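Rellolbridge shallow bowls, patterned, set of three: long-term review
Tableware > Bowls

Mellside sells this set under the Rellolbridge name, in plain white or with a printed floral pattern. I bought the patterned one. A single bowl weighs 396 g on my scales and holds 274 ml when filled to a sensible level, a finger's width below the rim. Filled to the brim it holds a good deal more, but that is no use to anyone carrying soup.

The listing gives no capacity at all, only a diameter. For a shallow bowl that is a poor guide, as the slope of the wall matters more than the width across the top.
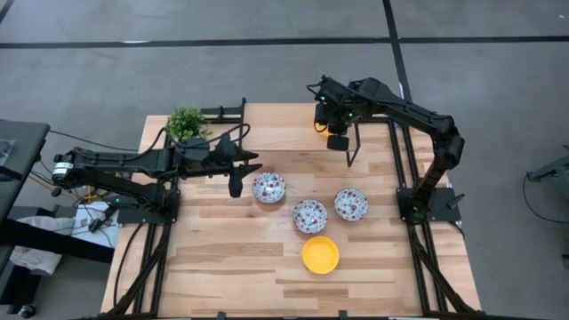

Stability was the first thing I checked. A shallow bowl with a narrow foot tends to rock when a spoon is rested on one side, and my previous set from Bai did so from new. On a flat surface these do not. Set out together in the middle of a wooden table, three shallow bowls take up more room than the same number of deep ones, so measure a small table before ordering. On a rough surface the foot drags slightly. I rubbed mine with fine wet-and-dry paper and the drag went.

The glaze is even on two of the bowls. The third has a pinhole under the foot, where it does no harm. The inside is glossy and picks up overhead light strongly, which makes it easy to see dried food after washing. Metal spoons leave faint grey marks. These come off with a paste cleaner. 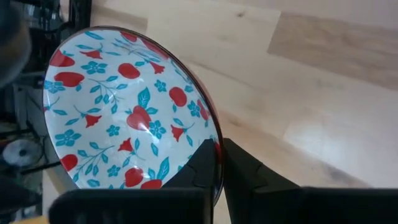 The dishwasher is a weaker point. The wall slopes so gently that the bowls lean back between the prongs of a standard lower rack and touch the one behind. Leave a gap of one slot between them. In the upper rack they fit only with the cup shelf folded up. Mine have been through 1,086 cycles by the machine's own counter and the print has not faded to any degree I can detect.

In the microwave the rim stays cool enough to hold after 2 minutes at full power with porridge. After longer than that, use a cloth. 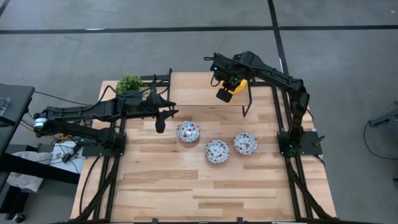

Three bowls set out below the raised wooden shelf, plant at the back left.

Stacking is acceptable. The foot of each bowl sits on the glaze of the one beneath, so I put a paper napkin between them. The Preltbridge equivalent has a smoother foot and stacks without one, but it is deeper and takes up more height in the cupboard.

Good for: porridge, pasta, fruit, small salads.
Less good for: thin soup, cereal with a lot of milk.
Would I buy again: yes, at the sale price.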